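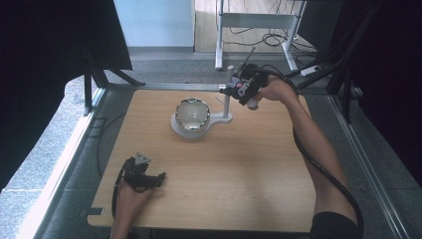
Equipment Planner and Buyer, Manipulation Lab
Skotetska – full time, on site

We are looking for someone to spend our money more slowly than we do.

Skotetska runs tabletop manipulation work with hand-held grippers, two to an operator, and next year we plan to go from a handful of stations to 12. Every one of those stations is a shopping list. Up to now the shopping has been done by whichever engineer was most annoyed that morning, and the results are what you would expect. We own three kinds of torque driver. We own one of the bit that fits the screws we use.

The job is to plan, budget and buy everything the lab needs to grow, and then to know where it went. You will report to the head of operations, sit within shouting distance of the operators, and own a spreadsheet that we apologize for in advance. It is called Skulier. It began as a parts list, became a budget, and has had a tab named "old final" since August. You may keep it, fix it or bury it with honors.

What you would be doing

Writing the equipment plan for the 12 stations. That means tables, aluminum framing, grippers, cables, power, curtains, flooring and the long tail of small things that cost nine dollars and stop work for a day.

Turning that plan into a budget the finance people can read without calling us. The current one treats cabling as a rounding error. Cabling disagrees.

Getting quotes, comparing them properly, and placing orders. Most of our framing comes through Farina, who are patient people. Some of our gripper parts come through Eltimus, whose lead time is 10 weeks when things go well. You will need to order before we know we want something, and you will need to be right fairly often.

Setting spares levels. Gripper fingers get scuffed and replaced. Cables fail at the connector, usually on a Friday, usually on the station with a visitor standing next to it. We want a number for how many of each we should hold, and a reason for the number that isn't "a lot, to be safe."

Spending time at the tables. You can't budget for a two-handed task from a desk. A typical one has an operator with a gripper in each hand, working around a stand with a thin upright post and a shallow glass dish in its cradle. Watch that for an hour and you will have opinions on table size, cable length and how many glass dishes a sensible person would order. We want those opinions in the plan.

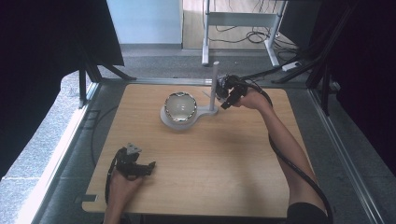 What you would be buying for

The stations themselves are simple: a wood-topped table, metal rails around it, two grippers, and more black cable than anyone would put in a brochure. Cable routing is the first thing we would like you to price. Overhead, under the floor, along the rails – we have argued for all three and costed none.

Then there are the objects. People handle things all day here, and the things have to come from somewhere. We buy stands, dishes, boxes, kitchen goods and soft toys, and we buy them in ways that would alarm an auditor. Part of the job is building a proper object budget with a supplier list, replacement rules and a shelf system. The purchase line for plush toys will have your name on it. Please practice defending it with a straight face.
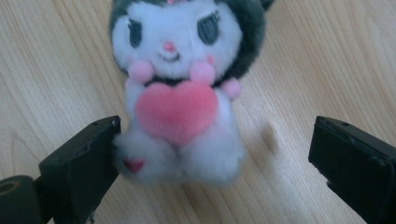

Budget category: objects, soft.

What we need from you

A few years of buying or planning equipment for a lab, workshop, small factory or anything else where people stand up to work. Robotics is welcome but we can teach you the vocabulary in a week, and half of it is slang for "clamp."

Comfort with capital budgets. You should be able to explain depreciation to an engineer and an end effector to an accountant, possibly in the same meeting.

A working suspicion of the phrase "while we're at it."

Good written English, decent spreadsheet skills, and the nerve to ask a supplier why shipping costs more than the part.

Willingness to open boxes. We have a receiving area and no receiving department.

Nice to have

Experience with aluminum extrusion systems and their many nearly identical brackets. Experience leasing versus buying test equipment. Any record of having talked an engineering team out of something and still being invited to lunch.

What we don't need

A procurement transformation. We tried one. It had a logo.

Also, please don't apply if you are mainly hoping to build robots. We like people who build robots, and we have other openings for them, but last time we hired one for this seat we got a very nice prototype and no purchase orders.

Pay and practicalities

Salary is set by experience and will be given to you in the first call, before you have to ask. Health coverage starts on day one. The work is on site, Monday through Friday, with one day a week at home once the spreadsheet can survive the trip. You will have your own purchasing limit from the start, and it will be large enough to be useful and small enough for everybody to sleep.

How to apply

Send a resume and one page, no more, on this question: you have money for 10 stations, the plan says 12, and the gripper parts must be ordered this week. What do you buy, what do you put off, and whom do you tell first? We have no answer key. We would like to see how you think and whether you remembered the power strips.

Applications close 2 October 2020. Put "Skulier" in the subject line so the message lands in the right folder. We read everything that comes in and reply to everyone, including the people who send us brochures.

First interviews are by phone. Second interviews are at the lab and include an hour at a station, trying the grippers yourself. Wear sleeves you can push up.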